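Calculating the Load on a Household Circuit

Druneck Home Reference, Electrical Basics

A breaker that trips once or twice a month is usually reporting a load problem that can be worked out on paper. The procedure on this page covers ordinary 120-volt branch circuits in a house or apartment. It does not cover 240-volt circuits for ranges, dryers or water heaters, and it does not involve opening the panel cover or any outlet box.

What you need

A pencil and paper, a plug-in lamp, and access to the breaker panel. A plug-in watt meter is useful in step 3 but optional. The readings quoted below were taken with a Gravusis meter; any model that displays watts will do.

Step 1. Find out what the circuit feeds

Turn off the breaker in question. Walk through the rooms and test each outlet with the lamp, upper and lower socket separately. The two halves of one outlet are sometimes wired to different circuits. Try the ceiling lights and wall switches as well. Write down everything that is dead.

Do not rely on the label inside the panel door. Labels are often written when the house is built and not revised after remodeling. A circuit marked "bedroom" may also feed a hallway, an outside outlet or half of the room next door.

A shared computer or a medical device should be shut down properly before its breaker is switched off.

Step 2. Read the breaker rating

The number on the breaker handle is its rating in amps, normally 15 or 20 for general outlets. Multiply by 120 to get watts:

15 amps x 120 volts = 1,800 watts
20 amps x 120 volts = 2,400 watts

For loads that run three hours or longer, use 80 percent of those figures, or 1,440 and 1,920 watts. Space heaters, aquarium heaters and most office equipment belong in this group.

Step 3. List the loads

Turn the breaker back on. For each device on the circuit, find the rating plate, which is normally on the back or underside. Some plates give watts and others only amps. Convert amps to watts by multiplying by 120. A charger plate may list both input and output; use the input line.

Plate values are maximums. A desktop computer with a 500-watt supply seldom draws that much, and this is where the meter helps. On the test circuit used for this page, a desk lamp read 41 watts and a laptop charger nearly 25 watts with the battery full. Heating appliances behave differently and generally draw close to their plate value whenever the element is on.

Step 4. Add up what runs together

Total only the devices that are likely to operate at the same moment. Take the worst realistic case, for example a winter morning with the heater, lights and hair dryer all in use. Compare the total with the figure from step 2.

If the total is above the limit, move the largest portable load to an outlet on another circuit and repeat the calculation for both. If the total is well below the limit and the breaker still trips, stop here. The cause may be a fault in the wiring, a defective appliance or a worn breaker, and the circuit should be checked by an electrician. 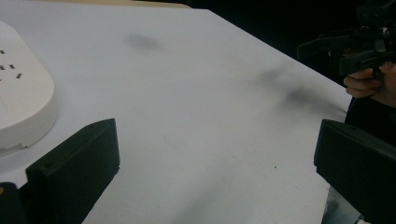 Step 5. Check the extension equipment separately

A power strip adds outlets, but it adds no capacity to the circuit behind it. It also has a rating of its own, usually molded or printed on the underside. Where the strip and the breaker differ, the lower rating applies. Add up the devices on each strip as you did for the whole circuit.

Plug heaters, toasters and window air conditioners directly into a wall outlet. Do not connect one strip to another. A plug or cord that feels hot to the touch, or an outlet with brown marks, should be taken out of use right away.

Step 6. Record the result

Copy the list from step 1 to a new panel label, with the breaker number, rating and rooms served. Pencil is easier to correct later. The Denuvine label sheets fit most residential panel doors after trimming, and plain paper with clear tape works equally well. Keep the load totals on a second sheet and revise them when a major appliance is added to the circuit.

Related pages: Reading an Appliance Rating Plate; Resetting a Tripped Breaker; Tsang Worksheet for Whole-House Load.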